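**Product review: Guo laminate worktop, pale wood finish**
Reviewed 2026-07-23 by the Rostovska Furnishings Office

The Guo worktop is sold for shared workrooms, craft studios and small offices. This office bought two of them in June to replace older tables at the Nekine building. The review covers delivery, assembly, daily use and care. 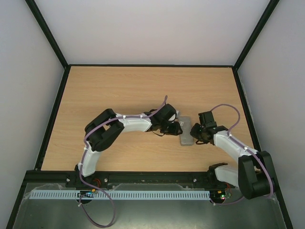
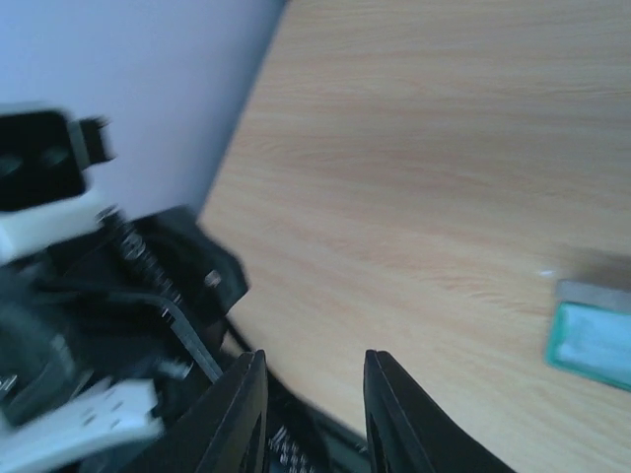

The worktop arrives in a flat carton with the legs packed separately. Assembly requires a hex key, which is supplied, and a Phillips screwdriver, which is not. The printed instructions are clear except at step four, where the left and right brackets carry the same label. Staff should compare the hole spacing before tightening any screws. A second person is needed to turn the table upright.

In daily use the surface has performed well. Pencil, chalk and water-based marker came off with a damp cloth. Permanent marker left a faint gray shadow that did not respond to mild soap. A hot mug left standing over a lunch period made no mark. The edges have held up, although one corner was chipped during a move between floors and the maker does not sell a touch-up kit.

The finish is low in glare, and users seated near windows reported no difficulty reading at the table. Several noted that the top flexes slightly when heavy items are placed at the center. The optional cross brace corrects this and should be included with every order.

The price was $1110 per table, with the brace listed at $163. The comparable Cisska model costs $2329. The Cisska has a thicker top and adjustable feet, and it remains the better choice for uneven floors. For level rooms with moderate use, the difference in price is hard to justify.

The warranty covers the frame and hardware. Surface wear is excluded, as is any damage caused by solvents. Replacement brackets ordered by this office came promptly and fit correctly.

Rating: recommended, with the brace. Departments placing orders should confirm doorway width before delivery, as the top does not come apart.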